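Feb 7, 2020

Quick one tonight, dinner's in the oven. So I finally quit the Prinitz budget app. Three years of typing in every coffee, every parking meter. 465 entries last year and I still couldn't tell you where the money went.

Back to a paper notebook now. One page a month, pen on a string. Groceries on the left, everthing else on the right. Rent at the top so I don't kid myself.

First suprise – subscriptions. I was paying for two music services. TWO. Canceled one, then the magazine, then the cloud thing I forgot the password to.

Second one was lunch. Packing it now, mostly leftovers, mostly rice.

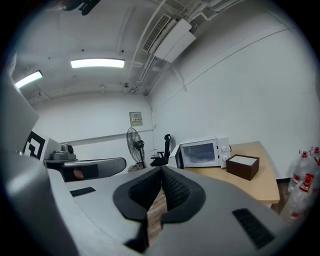
Anyway the goal is $1,521 put away by May, for the car. Have $434 so far. Tires first, then the brakes if they can wait that long. Will post the January page once I've inked over the embarrassing bits.

Oven's beeping, gotta go.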